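4.2 Maintenance windows and false availability alerts

In the second part of the study we looked at how the planned stops of a system are recorded, and what effect a missing record has on the alerts that the operators receive. The data come from two sites, Grulham and Dodstead, which use the same monitoring product but keep their maintenance calendars in different ways. At Grulham the calendar is a shared spreadsheet, and an operator copies each entry by hand into the monitoring server. At Dodstead the entries are read directly from the change tickets. The observation period ended in July.

We collected 375 alerts of the type "host not reachable" or "service not reachable". Each alert was compared with the change tickets of the same site. An alert was marked as false when the host was stopped on purpose and a ticket for this stop had been approved before the stop began. Alerts for which the ticket was written afterwards were kept as true alerts, although several operators told us that they would have classified them differently. We return to this point in Section 5.

The hosts were divided into classes according to the service they support. Class A contains the database and login servers, class B the file and print servers, and class C the control computers in laboratories and workshops. Class C is less often treated in the literature. These computers are restarted by their local users, frequently outside any calendar, and the central team learns of the stop only from the alert itself.
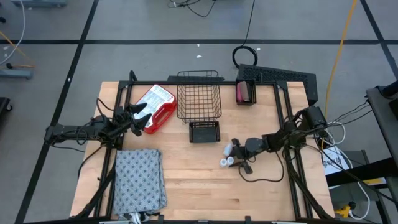

Figure 6. Workplace with a robot arm mounted at the left side of a wooden tabletop.

For class A the situation was the one we expected. Almost all stops had an approved ticket, and the false alerts came from windows that were entered with a wrong end time. A typical case is a database patch that was planned to finish at night but needed longer for the consistency check. The window was closed automatically, the server was still in recovery, and the monitoring server began to send messages each polling interval until an operator acknowledged them. The extension of the window is possible in the product, but it requires a role that the night shift at Grulham does not have.

For class B we found a different cause. The file servers at both sites are members of a cluster, and the window was defined only for the node that was being patched. When the service moved to the other node, the check on the virtual address failed for a short time and an alert was created. The tool Hovolow, which is used at Dodstead for the planning of windows, can resolve these dependencies, but the dependency table had not been updated after the last migration. We therefore do not regard this result as a weakness of the tool.

Class C produced the least regular pattern. A reduction of the polling frequency was tried at Dodstead for two weeks. It lowered the number of messages, but it also delayed the detection of one real disk failure by over 2 hours, and the former setting was restored.

To compare the classes we applied the Sandhu filter, which holds back an alert until a second check from another network segment confirms it. The filter removed most of the false alerts in class B, where the interruptions are short. It had little effect in class A. A database server in recovery is not reachable from any segment, and a second check only repeats the first answer. For class C the result depended on the local switch, and we do not give a general value.

One limit of this comparison should be mentioned. The clocks of the ticket system and of the monitoring server at Grulham were not synchronized during the first weeks of the observation. We corrected the time stamps with a constant offset, which we estimated from the restart messages in the system logs. Alerts that fell very close to the border of a window were checked by hand.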